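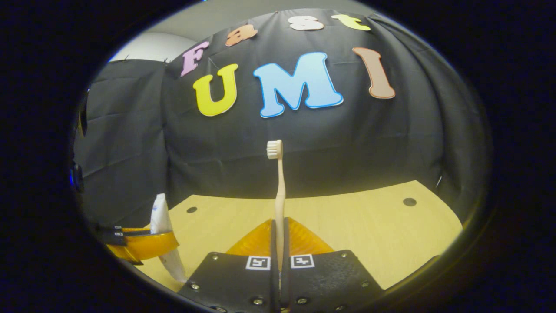

Mpho Mabuza replied that a pull to the right under braking is a caliper problem until somebody shows otherwise, and that swapping pads first was money spent in the wrong order.

hlongwane_j
I swapped the pads because they were down to the wear indicator. They needed doing either way. The pull was there before and is there now, same direction, same strength. Car is a Brestodari wagon, 2.0 gas, automatic, 171 thousand miles. Front rotors are Grosach, fitted in February. No vibration through the wheel, no noise, pedal height normal.

torqueangle
Does it pull only while braking, or does it also drift on a flat road with your foot off everything?

hlongwane_j
Only braking. Hands off at 50 mph it tracks straight. Light braking, slight pull. Firm braking, I have to hold it.

Mpho Mabuza
Then the left front is doing less work than the right. Either the left piston is sticking or the left slide pins are. Drive ten minutes with normal stops, park, and put an infrared thermometer on both rotors at the same spot. If the left is clearly cooler you have your side.

dryjoint
I don't agree that it has to be a caliper. On this platform the rear bushing of the lower control arm tears and the wheel moves back under braking load. That changes toe on one side and you get exactly this symptom, with straight tracking the rest of the time. Mine did it at a lower mileage than yours. I replaced both calipers first and got nothing for it.

Mpho Mabuza
A torn bushing usually clunks when you go from reverse to drive with the brake applied. He says no noise.

dryjoint
Usually. Mine didn't clunk. You can see the tear with a pry bar and a work light in five minutes, wheel still on. It costs nothing to look.

torqueangle
Third option, old flex hose. The inner liner swells and the hose acts as a restriction. Pressure reaches that side late. Pull is worst in the first second of braking and then evens out. Johannes, does it even out?

hlongwane_j
No, it stays constant until the car stops.

torqueangle
Hose goes to the bottom of the list then.

hlongwane_j
Update, 13 Jun 2024. Borrowed a thermometer. Right rotor 171 F, left rotor 118 F, same spot on each, taken within a minute of parking. Repeated after a second drive and the gap was almost the same. Pulled the left caliper. Upper pin slides freely. Lower pin would not move by hand and came out with a wrench and some language. The rubber sleeve on the end of it is swollen.

Mpho Mabuza
Somebody used petroleum grease on it. Silicone or a proper synthetic brake grease only. Clean the bore completely, new pin, new sleeve, new boot. Do both sides.

padslap88
Is a pin kit enough or would you fit a reman caliper at that mileage? Desjardins sells them loaded with bracket.

Mpho Mabuza
If the piston pushes back smoothly and the dust boot is intact, kit. I have had two reman units leak at the bleeder out of the box.

padslap88
I've had no trouble with reman. Labor is the same and you get a fresh piston seal. With 171 thousand on the originals I'd rather open it up once.

dryjoint
Did you check the bushing?

hlongwane_j
Checked both while I was under there. Left has surface cracks, nothing through the rubber. Right is fine.

dryjoint
Surface cracks I'd leave alone. Look again at the next oil change.

hlongwane_j
Used the Tidden pin kit on both sides. Bores cleaned with a nylon brush and brake cleaner until the rag came out white. Torqued the bolts to the manual figure. Pull is gone at light pressure. At firm pressure there is still a trace of it.

torqueangle
Left pad is probably worn to a taper from the seized pin. How many miles on the new set?

hlongwane_j
Under 1000.

torqueangle
Measure both ends of the inner and outer pad. If there's a taper, replace the axle set.

Mpho Mabuza
Or drive it a few hundred miles and let them seat. I wouldn't buy a second set of pads yet.

hlongwane_j
I'll measure them when the wheels come off for rotation and post the numbers.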